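Folding benches at Jasthorpe: padding and cloth handling

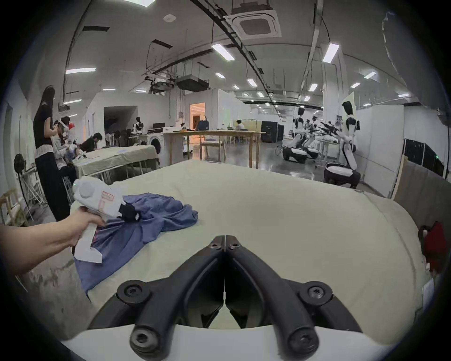 A blue garment on the padded work surface, with the workshop tables and washing machine behind.

The cream covers on the folding benches are now standard across the Jasthorpe workshop. Each consists of a fabric outer over padding, pulled down past the bench edge and fixed underneath. The rounded edge lets a sleeve or hem hang over the side without taking a crease.

Lilian Mwakyusa has revised the bench sheet to match. Points that differ from the October version:

Garments go down in the middle of the pad and are opened out from the collar. Smoothing starts at the center and runs toward the hem. Pulling from one corner drags the cover along with the cloth.

Dark and blue items are folded before pale ones. Lint is easier to spot on the cream fabric between batches.

Covers are washed at 30 degrees, separately from garments, and line dried. Padding is removed first. A cover that has shrunk below 44 inches on the short side is retired and cut up for cloths.

Bags and cards stay at the right-hand end of the bench, clear of the folding area.

Spare covers are on the Illel shelves, 7 to a stack. Requests for replacements go to Fatemeh Mousavi on extension 784 before noon.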